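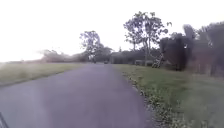 Robots on the paths, month one
Feven Sisay
February

1/ Flovberg put a Wako patrol robot on our grounds route. I used to walk all of it and write up the surface faults.

2/ Now I go through its pictures at a desk and walk out to the ones I flag.

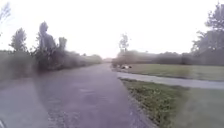

3/ It logged 117 spots the first week. Most needed no work. Sorting them takes me some 4 hours.

4/ My job title hasn't changed. My Sunday shift is gone, and I do miss the pay. The crack on the right side of the path goes on my list for sealing. 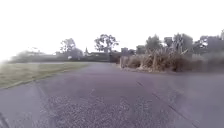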